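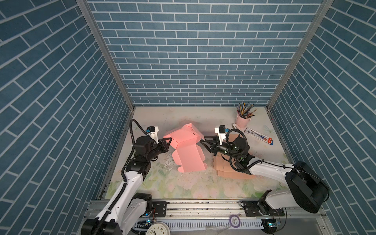

Folding a carton is a good first test if you want to know whether a robot can take over a packing chore in your shop. The job is short, the parts are cheap, and you can tell at a glance how far the machine got. It also takes two hands. With a gripper on each side of the pink box, neither arm can move far without pulling on the other, and the flaps still have to be bent one by one. A person does this without thinking. For a machine it is hard, and the steps below will show you how hard.

What you need

Two arms with two-finger grippers, a camera on each wrist, a flat floor at least as wide as the opened blank, and a stack of blanks from one supplier. We used 200 for the full test. Kavora blanks fold more easily than Robles ones, so don't mix them.

Step 1. Time a person first

Have someone who packs for a living fold 20 boxes at normal speed. Write down the average. Abílio Carvalho did ours on a Friday morning, before orders came in.

Step 2. Pre-crease half the stack

Bend every score line once by hand and let it spring back. Keep these apart from the flat ones and log the two groups separately.

Step 3. Set the grip force low

Start at the lowest setting that holds the board. If the fingers leave dents, go down again. Crushed edges will not meet when the side panels come up.

Step 4. Run it and keep your hands out

Allow 3 minutes per box. If a flap slips, let the robot try again until time is up — a rescue by hand counts as a failure.

Step 5. Score the results

Count a box only if all the tabs are in and it stands square. Our arms finished 141, most of them pre-creased.

For a shop like Gerkeck, where boxes come in one size, that may be enough for overnight work with someone checking in the morning. For mixed orders, keep folding by hand for now and repeat the test when the software changes.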